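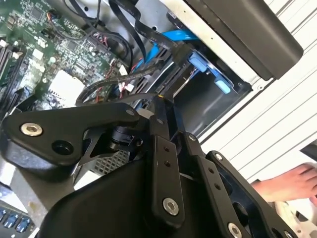 The wrist view: the gripper over the drive bay of an open desktop, with the motherboard at upper left.

Review: the Nalletti method for teaching a robot to take computers apart
Reviewed by Refilwe Mthembu, 6/27/22

I have been taking old desktops apart for a living for longer than I care to add up, and I've been reading about robots that might help me with it for nearly as long. Most of what I read goes the same way. There's a lovely video, a very clean computer, and then silence. So when the folks at Kobori let me spend a good stretch of time with Nalletti, their training method for taking apart desktop computers, I came with a thermos of coffee and rather low hopes, and I'm happy to say I went home in a much better mood than I came!

The idea is simple enough to tell over dinner. A person guides the arm through a job by hand, a handful of times, and the software learns from what the wrist camera saw along with how hard the fingers were pushing. Plenty of groups do that much. What Nalletti adds is a second pass, where the arm tries the job alone and a person steps in only when it starts to go wrong, and those little rescues get counted more heavily in the next round of training. (Kobori calls them "nudges," which I found very sweet.)

I gave it drive bays, because drive bays are where I lose my own patience. The cage is dark, cables wander across wherever they please, and the plastic clips on a tool-less mount want to be pressed just so. In the picture you'll spot two of those clips, bright blue, and a blue SATA cable running over toward the cage. All that blue worried me. I was sure the arm would go after the cable one time in three, and in the first round it did grab at cables more than I'd have liked. After the second pass it left them alone nearly every time.

Now for the numbers, which I know some of you skipped down to find. We ran 60 attempts over a mix of cases. With the guided demonstrations alone, the arm freed the drive in a little over half of them. With the nudges added, it failed only 7 times, and most of those were on one stubborn model with a stiff lower clip that I don't much enjoy either. Training took roughly 9 hours from a standing start, most of it the computer's time and very little of it mine.

I also ran the same cases with Wirnik, the older method, which learns from demonstrations only and wants a great many more of them. Wirnik is steadier in one respect: it moves at the same pace every time, and you always know what it's about to do. Nalletti hesitates. It will hover over a clip like my aunt choosing a peach, back off, and come in again from a slightly different side. I got fond of this after a while, but if you're paying for bench time you may feel otherwise.

A few grumbles. The wrist camera sits so close that the fingers fill a good part of the view, and when they close around something small the software is working from very little. The force readings are supposed to make up for that, and mostly they do, though I'd love to see a second camera tried. The nudging screen is fiddly, with the button for "take over" sitting right beside the one for "discard," and I threw away two perfectly good rescues that way before I learned to slow down. And the write-up says hardly anything about rusty or bent cases, which are a large part of my week.

Would I use it? For drives, yes, and gladly. For memory and heatsinks I'd wait for the July update, which Kobori says will cover both, and I hope to borrow the bench again when it's out. I'm giving it 8 out of 10, with a point held back for that discard button.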